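Keeping Paper Flat: Humidity and the Small Archive

2019-08-18

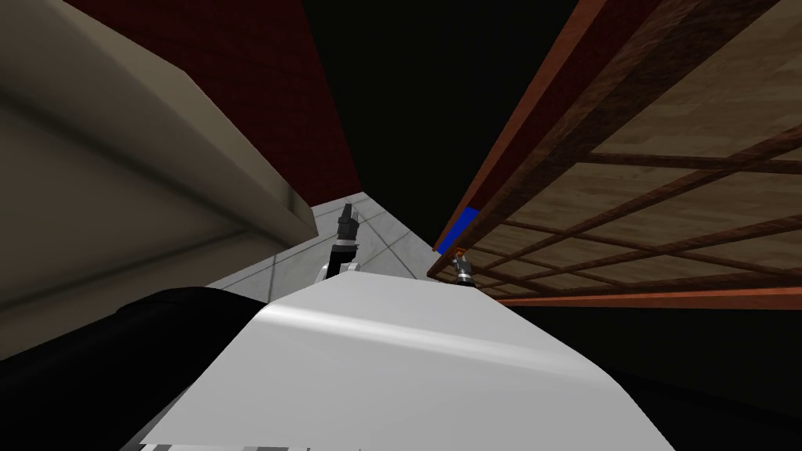
Why sheets curl

Paper is a mat of cellulose fibers, and cellulose takes up water from the air. A fiber swells mostly across its width and very little along its length. On a papermaking machine the fibers line up with the direction of travel, so a finished sheet expands more in one direction than in the other. When the two faces of a sheet take up moisture at different rates, it curls. When the edges take it up before the center, they turn wavy.

Coated papers are worse. The coating and the base sheet move by different amounts, and a stack of coated maps left in a damp room can stick together along the margins. Separating them is a job for a conservator.

The Flillside survey

The map store at Flillside holds 600 sheets, most of them drainage plans and parcel surveys on medium-weight rag paper. They were kept rolled until the collection moved to its present rooms. Flattening took the better part of two winters. The following July, a third of the sheets in the lowest drawers had started to wave again.

Readings from the room logger showed nothing unusual. The logger was mounted at head height near the door. A second logger placed inside a bottom drawer told a different story: relative humidity there reached 70 percent on still nights and fell back slowly during the day. The floor slab was cooler than the room air, and the air trapped in the lowest drawers cooled with it. Cooler air holding the same amount of water has a higher relative humidity.

Two changes were made. The cabinets were raised 6 inches on open steel feet, and the solid kick plates were removed so that air could pass underneath. Peak readings in the bottom drawers dropped below those in the middle of the room within a few weeks of the dehumidifier being reset.

Setting a target

Published ranges for mixed paper collections vary, and a small archive is better served by a steady value than by an ideal one. Flillside settled on a floor of 35 percent. Below that, older adhesives become brittle and rolled items crack when opened. The upper limit was set by mold risk, with a margin for the difference between the room and the drawers.

Mesum, a smaller collection in a converted grain office, took the opposite route. It has no mechanical control. Sheets are interleaved with uncoated blotter and stored in closed boxes inside closed cabinets. Each layer slows the exchange of moisture, so that a wet week outdoors arrives at the sheet as a slight drift. The method costs little, but it fails if the boxes are packed on a humid day, and the packing log now has a column for the reading at the time of closing.

Instruments

Dial hygrometers drift and should be checked at least once a year. A saturated solution of table salt in a sealed bag gives a stable reference near 75 percent at room temperature. Leave the instrument in the bag overnight before taking the reading. Write the correction on a label and stick it to the back of the case.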